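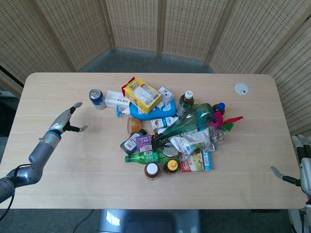
A reader who has run the prize table at three reunions wrote in after the April version of this list went up, saying that we had spent far too many words on the tickets and hardly any on the route between the bar and the drum, where she once watched two cousins go down over the same extension cord. She was right, and we've moved the walkways up to the top. Thank you, and please keep the letters coming!

Hjaltested Reunion Weekend
Raffle and Prize Room Safety Checklist, with comments
Walked through 2025-09-13, Windholm Hall, lower level

1. Walkways and doors

Both exit doors open fully from the inside: OK
Comment: The left one sticks a little in damp weather. Give it a good push with your hip and it goes. We've asked Windholm to plane it down before the weekend.

Exit signs lit: OK

Cords taped down or run along the wall: NEEDS WORK
Comment: The cord for the microphone still crosses the main aisle. There's a second outlet behind the stage steps that most people miss, so please use that one, and tape the whole length, not only the middle part (tape that stops short makes a lovely little loop for a shoe).

Wheelchair path from the elevator to the ticket desk: OK
Comment: Clear and plenty wide, but it won't stay that way once folks start parking their coats and tote bags. Someone should look at it again when the doors open.

2. Room capacity

Posted limit: 100
Comment: That means everybody, including helpers and the band. If the drawing fills up, the numbers can be read over the speaker in the dining room, and winners have 30 minutes to come down.

3. Tables and prizes

Table legs locked: OK

Heavy prizes at the back, nothing stacked above shoulder height: OK
Comment: The Prasto gift hamper is a good deal heavier than it looks. Two people to lift it, please, even if you feel strong that day.

Glass and bottles boxed: NOT YET
Comment: Waiting on dividers. We would love to have them by Thursday.

Framed print of Durkorport harbor, 1759, hung securely: NEEDS WORK
Comment: One hook is holding all of it. It's a reproduction, so the loss would be small, but the frame has real glass and it hangs right over the chairs. Add a second hook or stand it on the floor against the wall.

4. Ticket drum

Handle turns freely, latch closes: OK
Drum clamped to its stand: OK
Comment: Children adore turning the handle and we're happy to let them, one at a time, with a grown-up holding the stand.

5. Cash

Box locked and never left alone: OK
Two people for every count: OK
Comment: Start with 10 dollars in ones for change. Last time we ran short before lunch and had to beg from the coffee counter.

6. First aid and fire

Extinguisher tag current: OK
First aid kit stocked: NEEDS WORK
Comment: Low on bandages, and the cold packs are gone altogether.

Still open: microphone cord, bottle dividers, second hook, first aid kit. Please initial the sheet by the door as each one gets done.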